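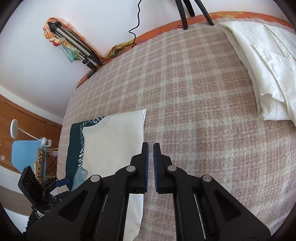

The plaid blanket in pink-beige and cream, with the white pillow part-wrapped in speckled teal and the big white duvet folded up at the head of the bed.

The Duvwood Bedroom, Before Bedtime

I love a bed that's halfway made. All the layers are out, you can see every color at once, and there's still time to change your mind about which pillow goes where! This page is for the small back bedroom at Duvwood, the rental cottage my cousin Lina Akl and I have been fixing up since the spring. We finally got to the bedding in June and I've been grinning about it ever since.

The room is tiny and the window faces the neighbor's hedge, so for years everyone who slept in it picked white or gray and hoped for the best. We went the other way. Lina wanted warm colors underneath and one cool color on top, and I wanted plaid (I always want plaid), and somehow both of us got what we asked for.

A few notes on what's in there, for everyone who's been asking:

The blanket
It's the thing I'd grab first if I had to start over. Pink-beige sounds like a color for a waiting room, I know, but put it next to cream in a plaid and it goes all soft and toasty, especially at seven in the evening with just the lamp on. We paid $75 for it at Dabbas and I went back the next morning to see if they had a second one. They didn't.

The pillow
White, part-wrapped in dark teal-green with little white speckles, and there's a paler light-blue pattern where the fabric folds. Lina found the fabric on the remnant table and carried it around the store for the better part of an hour before she'd admit she was buying it. I like it best lying flat on the plaid, where the green has lots of warm color around it. Propped up it looks a bit stern.

The duvet
White, thick, and wonderful. It lives folded at the head of the bed during the day and comes down at night. The folding is Lina's department. Mine always slides off onto the rug.

The headboard edge
Orange! With a faint darker pattern printed on it that you only notice once you've been in the room a while. We went back and forth on painting over it, and Ernő Oláh, who did our floors, told us he'd take it home himself if we touched it. So it stayed, and the whole color scheme grew out of it. The teal was picked with a paint card held up against that orange.

What it all came to
Bedding for the room ran us $190, counting thread and a zipper. I'd set aside more than that, and the leftover went toward curtains, which are still in the bag while I work up the nerve to hem them.

Next up is the front bedroom, with the sloped ceiling and the terrible closet door. Lina is already talking about stripes.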